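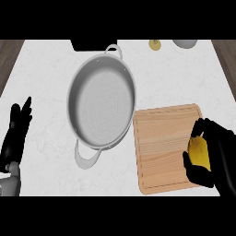 Trevora Flight Log: Read Me First

Hi! I'm Oda Sjöberg, and this is the little dataset I've been keeping about trips I took, trips I didn't take, and what each one would have put into the air. It started as a spreadsheet to settle an argument with my friend Marlene Falcão (she said the train to Sunderen couldn't possibly be worth the extra day, I said it was) and then it sort of kept growing.

What's in it

There are 2557 rows, one per trip leg. A leg is a single plane, train, bus or ferry ride, so a trip with a change in Vieira shows up as two rows sharing the same trip_id. Of those, 332 are flights. The rest is ground and water, mostly trains, because I live near a station and I like trains!

The files

legs.csv has everything.
places.csv has the town names and their coordinates.
factors.csv has the emission factors I used, one per type of vehicle.
notes.txt is me rambling about odd rows. Read it if a number looks weird.

Columns in legs.csv

trip_id: a plain number, no meaning beyond grouping
mode: plane, train, bus or ferry
from, to: town names, spelled the way they are in places.csv
km: distance, great circle for planes, route distance for everything else
seats: how many of us were traveling
kg_co2e: the estimate for the whole party, so divide by seats if you want it per person
taken: yes or no (no means I priced it out and stayed home, or went another way)

How I got the estimates

Distance times factor times seats. That's really it. For flights under 300 km I use a separate, higher factor, since takeoff and climb eat up so much of a short hop. I don't add anything for contrails. Marlene thinks I should, and she may be right, but I'd rather leave that to you than bake in a multiplier I can't defend. If you want one, add it to factors.csv and rerun the totals.

Stuff to watch out for

Ferry numbers are shaky. The Sultadel crossing carries cars and freight too, and I split the fuel by a guess. Please don't quote those rows.

The bus rows from April have no seats value. I lost the tickets, so I left them blank.

Using it

Do what you like with it, just say where it came from. If you find a mistake, send me the trip_id and what you think it should be. Version 2 was put together on Sunday, August 19, 2018, and the Vieira distances are fixed in that one, so toss any older copy.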